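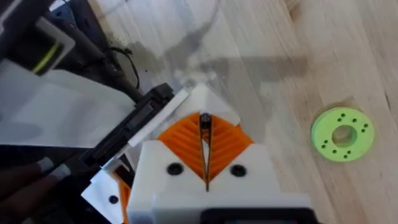 I have wanted a proper table for years, one big enough for a roast and a jigsaw at the same time, so when I spotted that Pruvwood were throwing open their workshop for the day I had my ticket booked before the kettle boiled. I am not a woodworker. I once put up a shelf and it slopes. But I do love a nice table, and I went to Clurnau with every intention of stroking as many of them as I could get away with. The light wooden tabletop in my photo is the one I kept drifting back to, and if our kitchen were a bit longer I think I'd have tried to carry it to the bus stop.

Getting there

We went on Tuesday, August 18, 2020, which was a funny sort of day to pick for an open day but suited me as I was off all week. The 372 bus goes from outside the station and takes 40 minutes, most of it through lanes so narrow that the hedges slap the windows. Sit on the left if you get carsick, the views are further away on that side. It drops you at the bottom of the hill and there is a footpath up to the workshop with a handrail for the steep bit. If you are driving there is a field to park in. It had been mown, but I still wouldn't fancy it after a wet week.

Places had to be booked in advance, with masks on indoors and a set time to arrive, and they stuck to it. We were early and had to wait in the yard, where there was a stack of planks under a tin roof with slips of wood between each layer to let the air through. I stood and sniffed it like a dog. My other half went and looked at the view.

The timber shed

This was the first stop and I could have stayed all morning. The boards go in as they come from the sawmill, still with bark along the edges, and they sit there until they're dry enough to use. I'd always thought you cut down a tree and made a table! No, it can be years, depending on how thick the boards are, and if you rush it the top will twist when it gets into somebody's nice warm dining room. We were shown one that had done just that. It was bent like a crisp and they use it as a bench outside the loo.

There was a bit of chalk writing on the end of each board, which I took for prices, and I was very pleased with how cheap everything was until it was explained that they were thicknesses.

Somebody in our group asked where the wood came from and got a long answer about which side of the valley it grows on. I'll admit I lost the thread. The gist was that slow-grown trees have the lines closer together, and that you can see it in the finished top if you know to look. I now look at every table I meet and I have become very boring in cafes.

The main workshop

It's one long room with windows down the north side and it smells wonderful - sawdust, and wax, and something a bit like marmalade which I never tracked down. The big saws were switched off while visitors were in, so you could hear what was being said, and there was a line of tape on the floor that we had to keep behind.

The bit I found most interesting was how they choose which boards go next to each other. A tabletop is made of several boards glued edge to edge, and before any glue comes out they lay them all down and shuffle them about, flipping one, turning another round, standing back, shuffling again. They look for boards that sit happily together in colour and they try to avoid a big dark streak next to a very plain piece. Apparently this can take a whole afternoon and there are arguments. We were allowed to have a go with a set of offcuts. Mine looked like a garden fence.

After gluing, the top gets planed flat and sanded, then wiped with a damp cloth so the grain stands up, then sanded again once it's dry. I asked if you could skip the damp cloth. You can, but the first time you spill a glass of water the table will go furry. That explains our coffee table at home, then.

Finishes, or the part where I took notes

They use an oil from Dal Bello on nearly everything, put on with a rag in thin coats and left overnight in between. I had always assumed a shiny varnish was tougher and it may well be, but the argument for oil is that you can mend it. If you get a ring from a hot mug you rub back that one patch and oil it again, and you haven't got to strip the whole top.

Pale wood was what I really wanted to ask about. I've always gone for dark furniture, mostly to hide the tea, and I was told that I'd got it the wrong way round, as dust and crumbs show up far more on a dark top. Light tops do change colour over time, mind you, and they change faster by a window. If you keep a fruit bowl in the same spot all summer you'll have a fruit bowl shaped mark by September, so shift things about now and then. Two samples from the same board were passed round, one kept in a drawer and one left on the windowsill since June, and I would have sworn they were different woods.

My notes on looking after an oiled table, copied off the back of my ticket:

Wipe up spills when you see them, don't wait until after pudding.
Warm water and a bit of mild soap, well wrung cloth.
No spray polish, ever. (This was said quite fiercely.)
Fresh coat of oil when water stops beading on it.
Lay used oily rags out flat to dry outdoors, never scrunched up in the bin, they can catch fire on their own!

The showroom and lunch

Upstairs there is a showroom, and yes, the prices are what you would expect for something that takes that long. I sat at every table in turn. I'd never thought much about how high a table is, but there was one with a deep rail underneath and I couldn't cross my legs at all, so do sit down properly before you buy anything, with your knees in. The round ones were lovely but you'd never get a jigsaw on one and a teapot as well.

They also sell boards and spoons, for people like us. We came away with a bread board made from an offcut, plus a little tin of the oil, and felt very pleased with ourselves.

Lunch was at Dikerus, across the yard, a small cafe with a hatch. It was outdoor seating only, so bring a jumper. I had a cheese and onion tart with a very good pickle and my other half had the soup and then finished my tart. Tea comes in a pot. The cake had mostly gone by the time we got there, so I'd go to the hatch first and the showroom afterwards if I did it again.

Bits and pieces

Tickets were £2 each and you got it back if you bought something. The ground floor is level all through, but the showroom is up a wooden staircase and I didn't see a lift. There's one loo. Dogs have to stay in the yard, where there's a water bowl and plenty of shade. Children were given a block of wood and some sandpaper and it kept them quiet for an astonishing length of time.

The last bus back goes at 40 minutes past four and it doesn't hang about, so leave yourself time for the hill. We nearly missed it because I had gone back in to measure that pale top with a piece of string. The string is in my coat pocket now and on Sunday I'm going to lay it across the kitchen floor and see if we could manage without the dresser.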